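Clothing swap returns to the Hilier Street hall
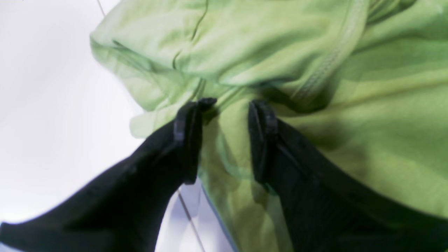

A green top on a white surface.

The fall clothing swap is back after a year off. It will be held in the lower hall of the Hilier Street Community Center in Usville, on the last Saturday of the month, from 9:30 in the morning until 2:00 in the afternoon. Entry is free and you do not have to live in Usville to come.

For people who have not been before, the swap works on tokens. You bring clean clothes to the drop-off table at the side door and get one token for each piece we accept. Inside, one token gets you one piece of clothing, whatever it is. A winter coat costs the same as a T-shirt. We have tried pricing coats at two tokens and it led to long talks at the exit table, so we went back to the old way.

Drop-off is open on the Thursday and Friday evening before the swap, 5:00 to 7:30, and again on the day until 11:00. If you can come on one of the evenings, please do. Clothes that arrive early get sorted onto the right racks, and clothes that arrive at 10:55 mostly end up in the mixed bins by the stage. The limit is 30 pieces per household. Children under 12 get two tokens at the door even if they bring nothing.

What we take: everyday clothing for all ages, coats, sweaters, scarves, hats, belts, school uniforms from any of the local schools, and shoes with some life left in the soles. Snow pants and rain gear are always short and go in the first half hour.

What we do not take: underwear, socks that have been worn, pillows, bedding, curtains, helmets, or anything with a strong smell of smoke or mothballs. We also cannot take Halloween costumes this time. There were two full bins of them left over from the last swap and they are still in the storage room.

Please wash everything and check the pockets. Small stains and missing buttons are fine if you pin a note to the spot. Last time we had a good many pieces on the mending rack and nearly all of them found a home.

The last swap took in 1,977 pieces from 178 households. Coats and kids' clothes were almost gone by noon. Men's pants and anything above size XL ran out early, so if you have been meaning to clear out that end of the closet, this is a good time. We had far more women's office wear than we could place, and most of that went on to the thrift store on Kesham Road.

Manon Beaulieu will run the mending corner again, this time with two sewing machines and a longer table near the windows. She can do hems, seams, simple zippers and elastic waistbands while you wait. Patches on jeans take longer, and she asks that you leave those with your name and phone number and pick them up at the center desk the next week. There is no charge. She could use white and navy thread, snaps, and zippers 8 inches or longer if you have any sitting in a drawer.

A few changes from before. The fitting area has moved from the hallway to the small meeting room, with three curtained stalls and a mirror outside. Shoes will be on the stage instead of under the tables. Strollers can be left inside the side door - the aisles between the racks are narrow and it gets tight before lunch. Masks are required indoors for everyone over the age of two, and we will hold people at the door for a few minutes if the room gets too full. The line will run along the parking lot side of the building, so dress for the weather.

Parking is free in the center lot, but the north row will be closed for unloading until 11:00. The Baptiste Avenue lot across the street is open to us all day. The side door has the ramp. The elevator was repaired in August and is working again for anyone coming down from the main entrance.

Bring your own bags. We will have some paper ones at the exit table but they tear in the rain.

Help is still needed for both evening sorting shifts and for cleanup from 2:00 to 4:00 on the day. Sorting means folding, hanging and sizing, and much of it can be done sitting down. Students who need service hours can have their forms signed at the exit table. Sign up on the sheet at the center desk, or leave a message with the office and say which shift you want.

Unused tokens do not expire. If you still have the blue ones from two years ago, they are good.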